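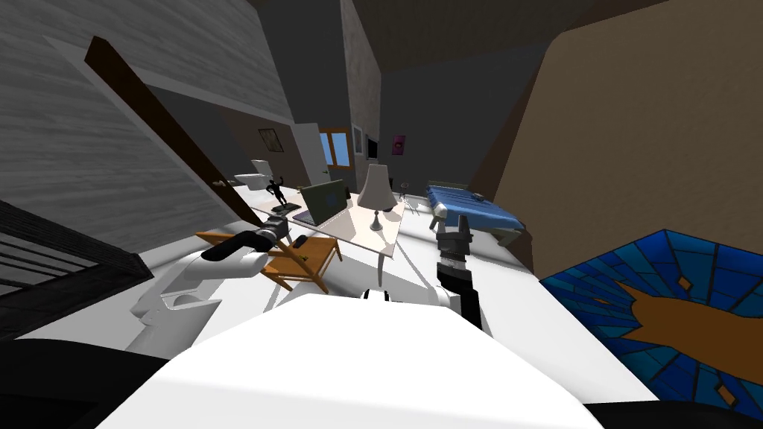
Ayantu Beyene writes that her lease calls the room "furnished" but never says what that covers, and she asks whether the desk is part of the rent or an extra. The desk is part of the rent. So are the bed and the chair. The full answer is under "What does furnished mean?" below, and the lease wording will be changed at the next printing.

Furnished Rooms at Dandis House, Sestonville
Frequently Asked Questions

This page covers the 51 single rooms at Dandis House. The two-bedroom units on Yimer Street have a separate lease and a separate page.

What does furnished mean?

Each single room is rented with a bed frame, a mattress, a desk, a desk chair and a closet or wardrobe. Bedding, lamps and rugs are not supplied. Anything listed on the inventory sheet belongs to the house and stays in the room for the full term. Anything not listed is yours, including items a previous tenant left with you by private agreement.

What is the inventory sheet?

It is a one-page form listing each item in the room and its condition at move-in. You receive it with your keys. Mark any scratches, stains, loose joints or missing parts, sign it, and return it to the front office within 9 days. A sheet that is not returned is treated as accepted without changes. Photos may be attached. Write the room number on the back of printed photos; for emailed photos, put it in the subject line.

Can I have the furniture taken out?

One item per room may be removed on request, subject to storage space. The request form is at the front office. Mattresses and wardrobes are excluded. Removal does not lower the rent. If the item is wanted back later in the same term, allow two weeks.

Do not move house furniture into the hallway, the laundry room or another tenant's room. Items found in a hallway are collected, and the return is billed as a service call. Hallways are fire exits and have to stay clear along their full width.

Can I rearrange the room?

Yes, within these limits. The door must open all the way. Furniture must not block the window, the heater or the smoke alarm. Keep a gap between the heater and any fabric, including bedding that hangs off the side of the mattress. Lift furniture instead of dragging it; floor damage is charged by the damaged section.

Beds may not be raised on blocks or cinder bricks. Risers sold for the purpose are allowed if all legs sit on the same model.

How much is the deposit and what can be taken out of it?

The deposit is $700, paid before keys are issued. Deductions may be made for unpaid rent, missing inventory items, damage beyond normal wear, and cleaning if the room is not left in move-in condition. Faded paint, small nail holes and worn carpet in the walking path count as normal wear. Burns, water rings that have lifted a surface, and large holes do not.

An itemized statement is mailed to your forwarding address along with the balance. If you left no forwarding address, both are held at the front office.

I disagree with a deduction. What happens next?

Send a written dispute to Bontu Adugna, accounts. State the line you are disputing and attach your copy of the inventory sheet. Each line is reviewed separately, so a dispute over one charge does not delay payment of the rest. If the item's condition was noted at move-in, the charge is dropped.

How is electricity billed?

Rooms are submetered. The rent includes 340 kilowatt-hours per quarter, and use above that is billed at the utility's rate with no markup. Unused allowance does not carry over. The meter reading is printed on your quarterly statement. To have a reading checked, ask the office before the next statement is issued. Readings older than one quarter are not reopened.

Which appliances are allowed?

Allowed: one small refrigerator, a kettle with automatic shutoff, a fan, a computer and monitor, and LED lamps.

Not allowed: space heaters, hot plates, toaster ovens, portable air conditioners that vent through the window, and any extension cord without a grounded plug. Power strips must have a built-in breaker and may not be plugged into each other.

The desk wall and the bed wall in most rooms share a circuit. If it trips, unplug the last thing you turned on and call the maintenance line. The panels are locked.

How do I report a repair?

Use the form by the mailboxes or call the maintenance line. Give the room number, the item and the fault. "Chair broken" is slower to process than "chair, back left leg loose at the joint," which tells the shop what to bring. Loose joints are reglued and returned to the same room. Do not use screws or household glue on house furniture.

Water leaks, loss of heat and lock failures are handled at any hour. Other repairs are scheduled between 8 a.m. and 4 p.m. Entry notice is posted on your door the day before.

Can I sublet?

Yes, for summer terms only, with written approval. The subtenant signs a new inventory sheet, and your deposit stays in place until the sublet ends. Summer applications open in April. Dagim Tekleab handles sublets and room transfers.

What do I do at move-out?

Return the furniture to the room if any of it is in storage, empty the closet, defrost the refrigerator if you have one, and drop the keys in the slot marked Rora Entrance. A walk-through can be booked with Zewditu Workneh. It is optional. Tenants who attend may sign the closing sheet on the spot; otherwise the room is checked without you and a copy is mailed with the statement.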